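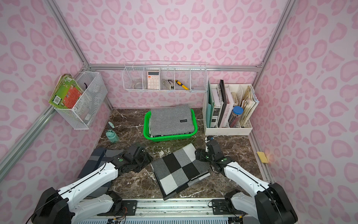 Checkered blanket on a dark brown marble surface

**Getting a musty smell out of a stored blanket without ruining it?**

Posted by roswood_1119 — March 20, 2020

I have a black, gray and white checkered blanket that went into a plastic storage tub in August and came out last week smelling like a basement. There are no spots on it that I can find and it doesn't feel damp. The care tag has faded to the point where I can't read the fiber content or the wash symbols. It was a gift, so I can't look up the listing either.

What I've done so far: shook it out, ran it through the dryer on no heat for a while, and sprayed it with a fabric freshener from the grocery store. The freshener made it smell like flowers and basement. I'd like to wash it, but if it turns out to be wool I don't want to shrink it down to a place mat. I have a top-load washer with a center post, and there's a laundromat two blocks away with front loaders.

Also, is the plastic tub the problem? I have 3 more of them in the same closet and I'm now afraid to open them.

---

**Hilik**

Find out what it's made of first. Pull a few threads from the inside of the hem, hold them with metal tweezers over the sink, and touch them with a match. Wool smells like burned hair and leaves a black bead that crushes to powder. Cotton smells like burning paper and leaves soft gray ash. Acrylic or polyester melts and leaves a hard bead you can't crush. A blend will do a little of each, in which case treat it as the more delicate one.

If it's cotton or acrylic, use the laundromat. A center post can twist a blanket badly and stretch the weave on one side. Put it in a front loader by itself, cold or warm water, half the detergent you'd normally use, and a cup of plain white vinegar in the softener slot. Do a second rinse. Don't use softener or dryer sheets, they leave a coating that holds the smell in. Dry on low and stop the machine every so often to turn the blanket over, otherwise the middle stays wet and you're back where you started.

If it's wool, soak it in the bathtub in cool water with a wool wash for 12 minutes or so, press the water out, roll it in towels and dry it flat. Don't wring it and don't hang it by one edge.

Skip more freshener. You'll have to wash that out too.

The tub isn't bad by itself. The usual trouble is that something goes in slightly damp, and August is a humid month in a lot of places. Let things air for a full day before you put the lid on. Check the other tubs now — a smell that's been in there since summer won't improve by next fall.

---

**Teltorel**

just hang it outside. 2 sunny days, flip it over at lunch. worked on my sleeping bag

---

**Hwang**

Agree with most of what Hilik wrote, but I'd try baking soda before any water, especially with the tag unreadable. Lay the blanket flat on a clean sheet, sprinkle baking soda over it, leave it overnight, then vacuum with the brush attachment. Do the other side the next night. It's slow, and it doesn't always work on a strong smell, but it won't shrink anything.

Sun is fine for an afternoon. I left a dark gray throw on the line for most of a week and one half of it faded, so I'd go easy with the black squares.

For the tubs, wipe the insides with vinegar and water and leave the lids off until they're completely dry. The lid groove is where mine smelled worst. I store blankets in cotton pillowcases on a shelf now and haven't had the problem again, although they do get dusty.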